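Kovano Tabletop Arm: eleven weeks in, from the person who works next to it

I run the back half of a small catering kitchen in Plindport. Most of what we do is boxed lunches, 300 on a normal day, and 632 the one time in May when two offices ordered for the same noon. So when my boss, Emiko Fukuda, told us she was leasing a Kovano arm to help with clearing and sorting, I had opinions before it even came out of the crate. Some of them have changed, and some of them really haven't!

First, the good stuff. It's a clean white arm with a gripper at the end, and it's quieter than the dish room fan. The setup guide is short and the practice mode is great — you put a few ordinary things on a table, let it have a go at them, and you find out pretty fast what it's going to be like to share a shift with.

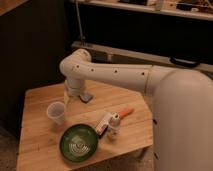 My own job has changed more than I expected. I used to spend the last two hours of the day sorting and stacking, and now I spend a lot of that time setting up things for the arm and deciding what it should be trusted with. A clear plastic cup and a green pan with a handle sticking out are a decent test, if you ask me, because one is light and see-through and the other is wide and low, and a person picks up both without a thought. With the arm I've learned to care how far apart things are and which way a handle points. It's easier on my wrists, no question, but it's a different kind of tired (more in the head, less in the shoulders).

Lăcrămioara Crăciun, who has been on dishes longer than any of us, was worried about her hours, and I don't blame her. Emiko put it in writing that no one would lose a shift during the lease, and so far that's held. Lăcrămioara now does more prep, which she likes, and gets asked to reset the arm, which she likes a lot less. I'd want a promise like that on paper before the thing arrives, not after.

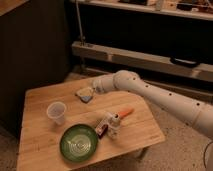
Gripper over the small sponge-like object near the back of the table, cup at left and green pan up front.

Now the complaints. The alerts on the tablet all sound the same, so a minor pause and a real stop get the same beep. The manual has one page on training your staff and it's useless. Support answers by email only, and our slowest reply took 11 days. We tried a demo of the Ogundipe arm before this one and their phone line was so much better, although the arm was slower and took up more room.

Would I send it back? No. Would I tell another kitchen to get one? If you've got a patient crew and somebody gets paid for the extra time it takes to learn, yes. If the plan is to cut a person the day it shows up, please don't — you'll need that person. Four stars, and I'd bump it up if they fixed the beeping.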